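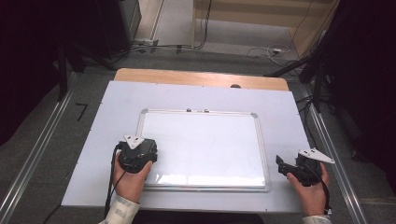 Vilmont handheld gripper kit: progress report to the equipment fund, February

Status: trial continuing, purchase on hold.

The fund paid for a trial of the Vilmont two-handed kit, with setup and support supplied by Tralgate. The sales sheet promised that anyone could pick up the pair of grippers and record usable work after 20 minutes of instruction. Our people could hold them and move things after 20 minutes. Usable is another matter.

We have recorded 123 takes of tabletop work, among them handling a small framed whiteboard. Of those, 14 were thrown out by Tralgate's own checking software, and the report it gives back says only "tracking quality low." We asked what the threshold was. We were sent the sales sheet again.

What we can say so far:

The grippers feel solid. Our operators find them tiring over a long morning, and the cable on each one has to be minded whenever the hands cross. Vilmont calls the kit "untethered" in two places on its site. We have asked them to explain the word.

The marker plates on top of the grippers stay put. Tracking is worst when a hand turns far over, and shiny surfaces may be making it worse, although we haven't tested that properly and I don't want it quoted as a finding.

Support answers quickly on a Thursday, when the Tralgate technician is on shift, and slowly the rest of the week.

The claim that matters most to the fund is that recordings transfer to the Benedetti arms without rework. We have seen no evidence for it. The one transfer we tried needed 2 days of hand correction, and Tralgate billed us for the second.

Jitov has offered a competing kit on loan. Their brochure makes much the same promises in a nicer typeface, so I would want the same tasks run on both before anyone signs.

Request: release the remaining support money for one more month, and hold the purchase money until Tralgate completes a transfer with our staff watching.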